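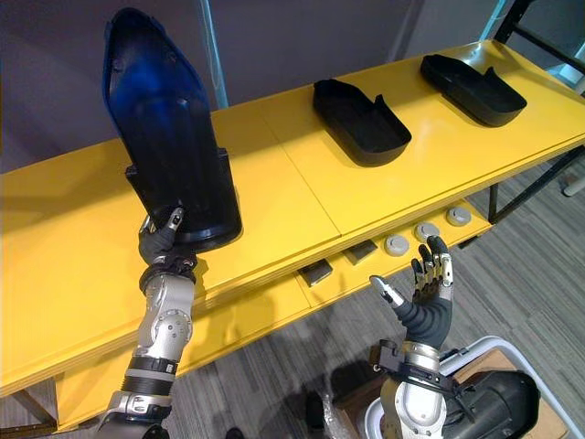 1/ Notes on teleoperating a two-handed pick and place
Month three of the shell task at Skurness. Writing this down before I forget which fixes mattered. Setup: one operator, two arms, head camera view only. Parts are dark molded shells that go from a bin to the yellow table.

2/ We have 716 demonstrations on disk. After review, 411 are usable. Most of the rejects come from the first two weeks, when each operator had a private idea of what "done" meant.

3/ The grip rule we settled on: take the shell by the narrow end, from underneath, thumb on the outside. Gripping the wide end looks fine until you rotate the wrist. Then the part swings and the operator spends two seconds chasing it, and the policy learns the chase.

4/ The free hand matters more than I expected. Myrtle Holloway parks hers open, palm up, near the table edge. Kulap Saengthong used to let it drift. In the data a drifting hand is still an action, and the model copies it faithfully. Everyone parks now.

5/ Glossy parts are a nuisance. Highlights slide over the surface as the wrist turns, and depth drops out right where you want it. We stopped trying to fix this in software and had operators turn the part more slowly near the camera.

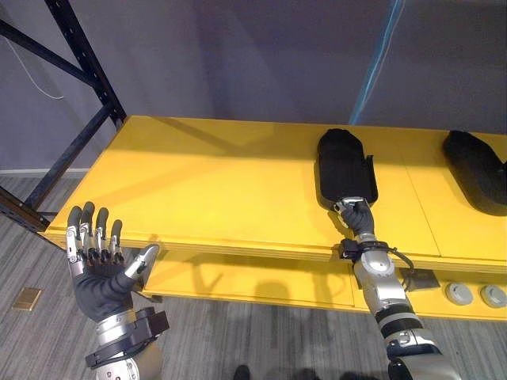
6/ Soft-looking black parts get a separate label and a separate operator guide. The hand has to close further, and there is no clear contact signal to the operator – the glove gives a faint buzz and you learn to trust finger position instead. Munther Karaki tuned the closing limit in Naleck, our retargeting layer. It took him 7 tries.

7/ Latency: the Fedoruk link is fine for reaching and poor for regrasping. If a grasp is bad, set the part down, open fully, start over. Do not wiggle. A clean retry is good training data. Ketsara Rungrueang now tags retries at the keyboard so we can weight them separately.

8/ Still open: handing a part from left to right. Operators do it by feel, and all of them do it differently. Anong Boonyarit wants a fixed meeting point over the table. I think that costs too much reach on the far side. We test both in August.

9/ Someone asked about hand-guiding the arms directly. We tried it. Good for one arm, bad for two, and your own body blocks the head camera most of the time. Remote control stays.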